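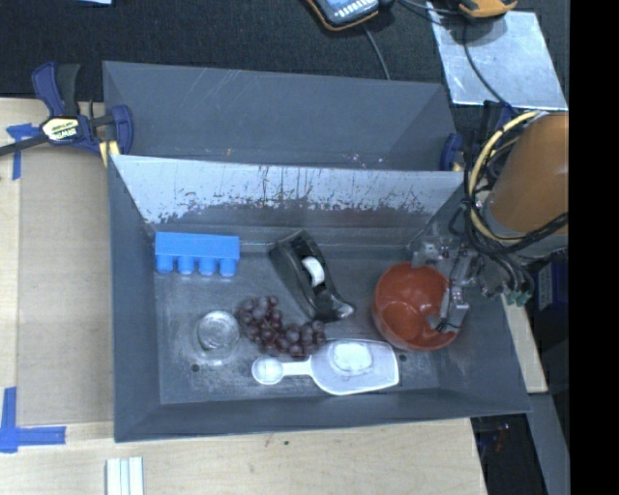

斜壁金属箱

斜壁金属箱，也有人叫斗形箱、敞口铁盆、料盆，我家那边的五金店老板统统叫它“铁斗”，是一类底小口大、四面（或者至少两三面）往外撇的敞口金属容器。我在Wevia写过不少收纳类条目，这一条拖得最久，原因嘛，名字太乱了！同一个东西，食堂后厨叫料盆，仓库叫周转斗，旧货摊上写的是“不锈钢方盆”，可它未必是不锈钢，也未必方。下面我统一叫斜壁箱，省点字。

名称

“斜壁”说的是侧壁不垂直于箱底，从底往上一路敞开，到箱口最宽。和它相对的是直壁箱，也就是常见的那种四四方方的盒子。英文资料里bin、tub、tray混着用，深的浅的都有，我翻来翻去也没翻出一条清楚的界线。我自己的分法很土：手伸进去胳膊肘还在外面的，算浅；胳膊肘也进去了的，算深。有朋友嫌这个标准不科学，那欢迎来讨论页提一个更好的（真的欢迎，讨论页已经很久没人说话了）。

形状和构造

多数斜壁箱是长方形的，平底，侧壁和底之间有一道折线或者一段圆角。折线款一般是薄板折出来再焊角，圆角款多半是整块冲压。两种我都用过，折线款的角落爱藏渣，葡萄梗、纸屑、胶带头，什么都往那条缝里钻；圆角款好擦，不过圆的东西一放进去就喜欢往一边溜，碗啊杯子啊挤成一团。

侧壁往外撇，好处有这么几样。第一，能套着摞，空箱子一个套一个，七个叠起来也占不了多大地方。第二，拿东西顺手，手顺着斜面就滑下去了，贴着墙根放的东西也能从外侧抠出来，直壁箱里靠边的扁东西有多难抠，用过的都懂。第三，光线进得来，箱底不容易黑成一片。坏处也有：口大底小，看着能装，装起来才发现底下那点面积几样东西就铺满了，尤其是你想每样都平放、互不压着的时候。

尺寸没有统一标准。我手上那只是Osman的旧货，标签上写着长900毫米，底面比口子窄了一大圈，买回来才发现橱柜门关不上，至今放在阳台。

表面和划痕

讲斜壁箱绕不开划痕。金属面用上一阵子，箱底先变花，一片细细密密的磨痕，接着是内壁，深色的道子、斑块、一条一条的拖痕，在反光的地方特别显眼。文首那只就很典型：后壁受光的那块泛着淡淡的银蓝色，底下接着一片参差的深色痕迹，箱底也磨得不新了，左边那面壁倒是光溜溜的。

我很喜欢这种旧相，新箱子亮得晃眼，放个玻璃杯进去到处是反光，找东西反而费劲。当然喜欢归喜欢，食品用的箱子另当别论，划得深了容易藏污，该换就换。

颜色也值得说两句。同一块灰色金属，换个角度能看出好几个灰：迎光是银白偏蓝，背光是青灰，折过去那一面又变成石板色。网上卖家图拍得发蓝，收到货发现是灰的，跑来问是不是发错了，这种留言我在Flineo的商品页底下见过一大串。多半没发错，挪到窗边再看看吧。

常见的内容物

按用途写的话，斜壁箱可以写出三条：厨房备料、仓库周转、家庭杂物。前两条别的条目写得够细了，我这里主要说第三条，也就是“先放这儿再说”的那种用法。家里有一只敞口的大箱子，东西自然就会往里跑，厨房的、书桌的、小孩的，混在一块儿，谁也不挨着谁的类别。文首那一箱里也是吃的用的都有，一串葡萄跟一个胶带座做邻居。

胶带座

桌面胶带座算是杂物箱的老住户。它的样子几十年没怎么变：一头宽，一头窄，中间装胶带卷，窄头伸出一截切割口。黑色的最多见，亮面的尤其沾指纹。收进箱子的时候我习惯让切割口朝着箱壁，别朝着手来的方向，小时候在这上面吃过亏，手指头上一道小口子疼了好几天。还有，胶带卷的侧边是粘灰大户，和面粉、猫毛同箱的后果请自行想象。

塑料量勺和铲勺

半透明白色的塑料勺子种类特别杂，有一种两头都能用，一头是小圆杯，一头是大一些的平口勺斗，中间一小段窄柄连着。小头舀少的，大头铲多的，一把顶两把，我拿它舀过洗衣粉，也舀过米（是两把不同的勺子，别紧张）。平口的好处是能贴着箱底或者桶底推，圆口勺到了角落就没辙。半透明塑料在灰色金属底上不算起眼，加上反光，一眼扫过去容易漏掉，我好几次在箱子里找勺子，它就在眼皮底下躺着。

玻璃杯

透明玻璃杯放金属箱，我是反对派。底是硬的，壁也是硬的，箱子一端起来，杯子一晃，心就跟着一晃。一定要放的话，底下垫块布，旁边别挨着硬的重的。另外透明杯子隔着杯壁能看见箱底，又是反光又是透光，匆匆忙忙伸手很容易碰倒。我那套Wirnine的杯子买来三只，现在还剩两只，少的那只是怎么没的，看到这里应该猜得出来。

碗

橙红色、亮面的那种碗，放在灰箱子里是最好找的，隔着半个屋子都看得见，我很推荐拿颜色鲜亮的碗当“箱中箱”：夹子、纽扣、橡皮筋这些碎的全丢碗里，碗口朝上搁着就行。碗口朝下扣着的话，斜壁箱倒是也装得下，可拿起来的时候底下压着什么全凭运气。

葡萄

严格说水果不归杂物条目管，可是编辑部（就是我和另外两个账号）吵了一轮之后还是留下了，理由是真的有很多人这么放。深紫红的葡萄表面常有一层发白发灰的霜，那是果粉，本来就长在果皮上，搓掉了反而不耐放，所以临吃再洗。整串放比摘散了放省心，散的会顺着箱底滚，滚到勺子底下、碗后面，过几天才发现，那就不是葡萄了。箱底平、又宽敞的话，一串葡萄能摊开放，不用摞着压。最好别跟玻璃杯之类的硬东西挤在一起，也别跟胶带座做太久的邻居，胶味我总觉得会串，这一点没有来源，算我个人观察，等着被挂“来源请求”。

块状玩意儿

每只杂物箱里都会有那么一件我说不上名字的块状物，比如亮蓝色、长条身子、一侧并排伸出四个圆柱头的那种。玩具？零件？某样东西的配件？我的办法是先不扔，放在靠壁的一边，过一个换季还没人认领再说。条目里给它单独留一节，是因为读者来信问得最多的就是这种东西怎么归类。答案是单独占一个位置，别塞进别的类里，塞进去就再也找不着了。

摆放

摆放有两派。一派叫“铺开派”，每样东西都能一眼看见，彼此留点缝，手能直接下去拿；另一派叫“堆满派”，先大后小往上摞，装得多，找起来要翻。斜壁箱天生适合铺开派，原因前面说过了，底面就那么点儿，可视角好。我试过往里摞，斜壁把上层的东西往中间赶，赶着赶着就塌一块，勺子插进碗里，碗歪到杯子上，乱成一锅粥。

铺开的时候，我自己的顺序是：高的、容易倒的先放，找个靠角落的地方站稳；长的斜着放，斜着比顺着边放好拿，两头都能下手；软的放中间偏前；颜色最跳的随便放哪儿，反正看得见。高低差太大的东西别紧挨着，不然矮的那个永远活在阴影里。

还有一条是跟光有关的。金属箱内壁会反光，灯在正上方的时候，塑料和玻璃上会冒出一块一块的白亮斑，看起来像里面有水或者有东西，伸手一摸又没有。换个灯的位置就好了，或者在箱底铺一块深色的布，哑光的，别用塑料垫。

清洗

日常擦一擦就够：温水，软布，一点洗洁精，顺着纹路擦，擦完把水抹干，折线那一条多抹一遍。钢丝球请放下，原来是浅划痕，用完是一片雾。粘着胶带残胶的地方，拿吹风机吹热了慢慢揭，剩下的用食用油抹开再洗掉，我试过的几种办法里这个最温和。水果的汁水要早点擦，干在箱底会结一层黏黏的壳，招小飞虫，夏天尤其快，六月一到我家阳台那只就得天天看着。

搬动

空箱子搬起来轻松，装了东西以后重心会跑。口沿外撇，手抓得到的地方其实只有沿口一圈，薄板款的沿口要是没有卷边，很割手，戴副手套吧。我一般把玻璃的先拿出来再搬，碗也拿出来，剩下的爱怎么滑怎么滑。

选购

先看沿口有没有卷边，再看底平不平，放桌上按一按四个角，会翘的不要。壁的斜度别太大，太斜了站不住东西，杯子挨着壁放会歪。二手的只要没有锈穿、没有开焊，花一点无所谓，我那只Osman花了50块，划痕是白送的。想当水果盆用的，买带食品接触标识的新货，旧的来路不明，别省这个钱。

相关条目

直壁周转箱
桌面胶带座
量勺与铲勺
果粉
杂物箱（家庭）

本条目最近一次修订：2020年8月13日，补写了“葡萄”一节，并把“料盆”的重定向改到了这里。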